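Filed under: Everyday Stuff Explained / Ages 8 to 11 / Shops and Money

Why Does the Supermarket Know You Want a Snack?

By Charoen Phetsri

You go in for milk. You come out with milk, a bag of noodles shaped like dinosaurs, and a sponge. Your grown-up says, "How did that happen?" as if the sponge had climbed in by itself.

It didn't. A supermarket is a big room full of small pushes, and the people who set it up have thought very hard about your feet, your eyes and your stomach. None of it is magic and none of it is exactly a trick. It's more like the way your little brother stands next to the cookie jar, saying nothing, looking hopeful.

Let's start with the cart.

Before carts, shoppers carried baskets. A basket has a very good alarm system built in, called your arm. Put in a few cans and your arm begins to complain. Put in a watermelon and your arm files for retirement. When your arm had had enough, you went and paid.

A cart has wheels, so your arm never gets a vote. You could put a bowling ball in there and hardly notice until you tried to turn a corner. A cart also does something sneaky to your eyes. It is deep and wide, so four or five things look lonely at the bottom of it. You look down and think, "We've barely started." Meanwhile you have everything on the list.

The wire is there for good reasons, too. A cart made of solid metal would be heavier to push, and crumbs and onion skin would collect in the corners until something started living there. With wire, the crumbs fall through. You can also see what you have at the bottom without digging.

And then there is the little seat. It folds down for small children, who get the best view in the store and can reach everything. If you are reading this, you're probably too big for it. Sorry. You are also not allowed to stand in the cart, climb on it, or ride it like a chariot. A cart with a person standing up in it is top-heavy, which means most of the weight is high off the ground, and top-heavy things like to fall over. The floor of a supermarket is hard. I tested this when I was seven, at a store called Plovlow, and I can report that the floor won.
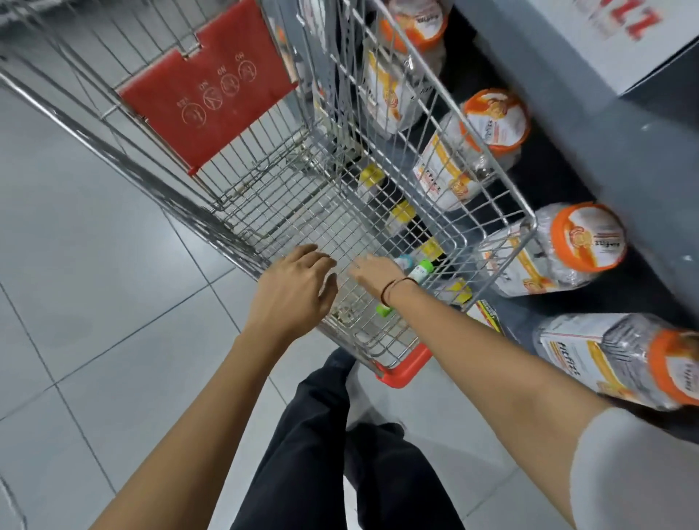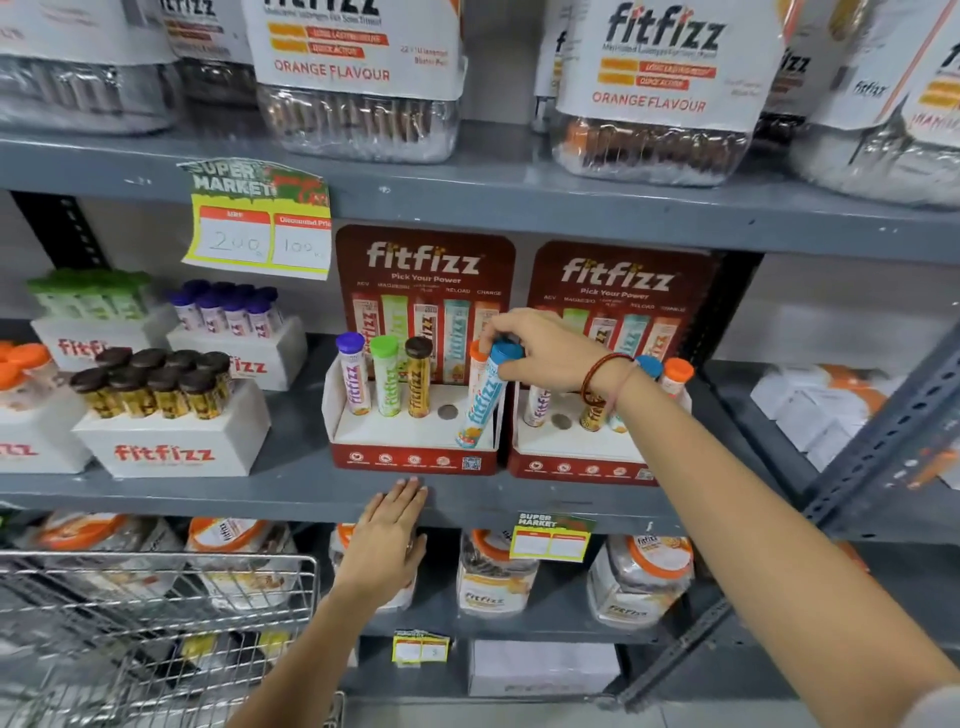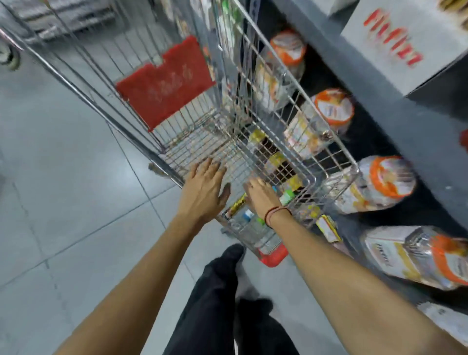 Now for the shelves, where the real pushing goes on. Every shelf in a supermarket is a bit like a seat in a theater, and some seats are better than others. The best ones are at the height of a grown-up's eyes, and the second best are at the height of a grown-up's hand. Things that go there get picked up more often, so companies care a lot about which spot they get. Some of them send the store a cardboard stand of their own to make sure you look. The fitfizz tubes have two, side by side, both red, with "Pick Your Power" written across the top, which is quite a thing for a tube of tablets to say to a person buying milk. Notice that it doesn't say what power. You are supposed to fill that part in yourself, and if you're eight you have probably already chosen flying.

Please don't expect flying. Effervescent tablets are the kind you drop in water, where they fizz, and that's their whole act. (Tablets aren't candy, by the way, even the ones that smell like oranges. Ask a grown-up first, every time.)

Next, look at the tags. Stores often show you two prices, a big one and a smaller one. On the yellow tag near those tubes, someone has written 200 in the box marked MRP and 100 in the box marked Discounted Price. MRP stands for "maximum retail price," and some countries print it on packages. It means the most a store is allowed to charge you. The store can ask for less if it likes.

So why bother showing you the bigger number? Your brain loves to compare. If I tell you a toy costs 10 dollars, you have to think about whether that's a lot. If I tell you it used to cost 20 and now it costs 10, your brain throws a small party and forgets to ask whether you wanted the toy. Grown-ups call this "saving money." You can try it at home: tell your family you planned to ask for two hours of video games, but you'll settle for one. Results may vary.

Another thing to look for is rows. Stores like to put a lot of the same thing in a line, with the labels facing out. Workers call it "facing," and somebody walks along doing it all day, pulling things forward as people take them. One jar by itself on a shelf looks as if something went wrong. A whole line of them looks like a good idea that everybody else has already had.

Milk, you may have noticed, is often at the back. Part of this is practical. Milk needs to stay cold, and the big refrigerators and the delivery doors are often on that side of the building. But it also means you have to walk past almost everything else to get there, and then walk past it all again on the way out. That's two chances for the dinosaur noodles.

What can you do about all this? You could bring a list. Lists are boring, and that is their great strength, as it's hard to get a list excited. You could eat before you go, too. A hungry shopper thinks everything looks delicious, including the sponge.

Or you can play Spot the Push. Pick one aisle and walk slowly. Find something at your own eye level and ask yourself who it's meant for. If it has a cartoon animal on the box, the answer is you. Then find two prices on one tag and do the subtraction. Then look in your cart and see if anything is in there that wasn't on the list.

If it's a sponge, put it back. Unless you need one. Check under the sink first.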